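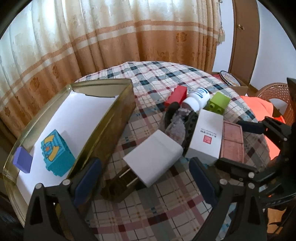 Pad replacement and width zero on a hand-held gripper
Forum index > End effectors > Maintenance

zpap_mech
Looking for a sane service routine for the fingers on our hand-held unit. Curved fingers, black frames, navy rubber pads on the inner faces, rivets through the frame where the pads attach. We use it on cluttered household tabletops, so the pads see everything from boxes and bottles to toy bricks and plug-in chargers.

Symptom: thin or hard items rotate in the grip near full close. Charger prongs are the worst case. The log shows 100 percent closed at the end of travel, but a strip of printer paper pulls out from the left finger and not from the right. Bolts on the finger mounts are at spec. Pads have been cleaned with isopropyl.

Do I rezero the width first, or drill the rivets and fit new pads?
Zsolt Pap

torik_user22
Rezero. Half of these complaints are encoder offset after somebody forces the fingers open by hand. Close on a flat shim, set zero, open fully, close again and compare. Takes five minutes and doesn't need a drill.

jjiang
Disagree with the order. If the paper slips on one side only, the zero is not your problem. Width is a single value for both fingers. A bad offset would give you the same loose grip left and right.

Check these before touching the software:
Side play at the fingertip with the trigger held.
Rivet heads, for any that turn under a fingernail.
Pad edge lifting from the frame, mostly at the tip end.

On our two Arnum units the pad had crept toward the tip because one rivet had gone slack. Looked fine from the front.

Jianguo Jiang

zpap_mech
One head on the left finger does turn. The others are tight. Side play feels equal on both sides, but I have no indicator here, so that is by feel only.

torik_user22
Fine, then fix the rivet. I would still rezero afterward, and I would not replace the pad unless it is glazed or cut.

jjiang
Agree on rezeroing afterward. On the pad, no. Once the hole in the rubber has gone oval, a new rivet clamps it for a week and then it walks again. Replace both pads as a pair, same batch. We measured 85 on the Shore A scale on an old pad and the replacement was much softer. Mix those and the object rolls toward the soft side on every close.

mamer_bench
Has anyone gone to screws instead? I use M2 button heads with threadlocker on a Mamer frame. Pad swaps are quick, and I don't have to drill anything.

jjiang
Tried it. The heads stood higher than the rivets and caught on fabric. If your work includes tablecloths or loose cloths, stay with rivets or countersink. Countersinking our frames left too little material, so we stayed with rivets.

mamer_bench
Mine only handles rigid parts, so I hadn't run into that.

zpap_mech
Did the job this morning. Notes for the archive:

Drilled from the head side, finger clamped in soft jaws. The hole in the left pad was oval, as jjiang said. The right pad was round but went in the bin too. Deburred the frame, dry fitted, set the tip rivets first and then the base – the other way around, the pad bowed in the middle. Set zero on a shim at 22 °C after the rubber had sat for two hours.

Paper test now holds on both sides. Charger by the body is solid. By the prongs it still rotates a little if I approach at an angle.

torik_user22
That last one is contact area. No pad will cure it. Grip the body.

jjiang
A softer pad helps some. Zou sells one in a lower durometer, though it picks up lint and you will be cleaning it twice a shift. Recheck the rivets after the first 100 closes.

zpap_mech
Will do. Keeping the standard pads for now.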